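Home | Forums | Events | Members

Open day at Neltero – table wiping demo
Started by smodgrass, June
2 min read

smodgrass
Went to the Neltero open day this afternoon. 145 people signed up and they ran the wiping demo in groups of 4. Haruna Ishida did the talking. The robot gets a cloth, a white table and some dark marks, and it has to clean up without being told where they are. Our group's turn lasted five minutes.

pvanrail
I was in the group after yours. It pressed the cloth down properly, but I'd call what it left a smear. I've seen better from the Clorkex people.

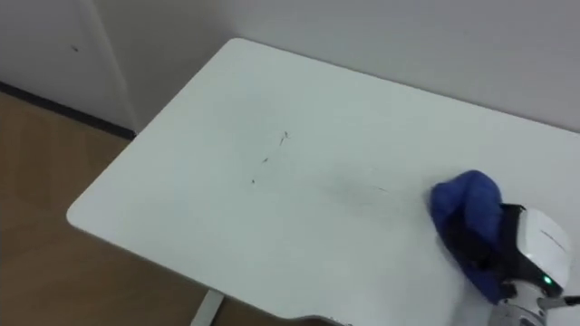
The grip was fine, to be fair. Pressure was never the problem. My complaint is the path – it should start at the marks and work outward.

smodgrass
Disagree. Ishida said the path is planned fresh each time, and one pass isn't the whole job. You left before the questions.

tseng_sf
They told us it trained on 256 wipes. For that number I thought it did well. A dry cloth on marker will smear for anyone.

pvanrail
Did they say it was dry? I didn't hear that.

tseng_sf
No, I assumed it. I'll email Meenakshi Sengar and ask, she handed out the sign-in sheets.

smodgrass
Ask her about the next date too, please.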